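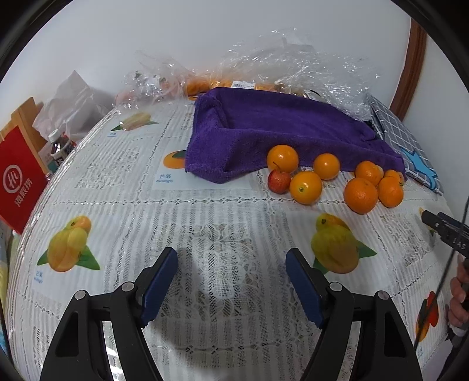
A purple towel on one of the mango-print tablecloths at the Stodano hall in Greromgate.

**Greromgate table linen sale returns for a second year**

27th January

The winter linen sale at the Stodano hall in Greromgate raised 423 dollars over a single afternoon, the organizers said. The money will go toward new folding chairs for the hall.

Tablecloths and towels made up most of what was on offer. Fruit prints on white, lace-patterned cloth sold fastest, with the mango designs gone before the doors had been open an hour. Bath towels went for 2 dollars each and larger cloths for 8. Almost 80 people came through, up from last year, when snow kept many at home.

Several tables were set up to give buyers an idea of how the pieces look in use. Towels were spread over the printed cloths, and orange fruit was put out beside them.

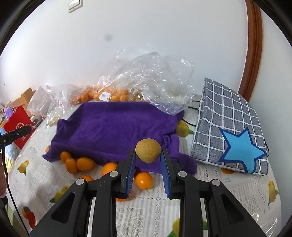

Deep purple was the color most people asked for in towels. It shows up well against white, and the Tefera sewing group, which sorted the donations, said it could have sold twice as many. The group also set aside a box of cloths with small tears. Those will be cut down for napkins and sold separately.

The Stolteneo laundry on the main street washed and pressed the donated linen at no charge.

Another sale is planned for March, with curtains and bedding added. Clean items can be left at the side door of the hall on weekday mornings. Pillows and electric blankets cannot be accepted.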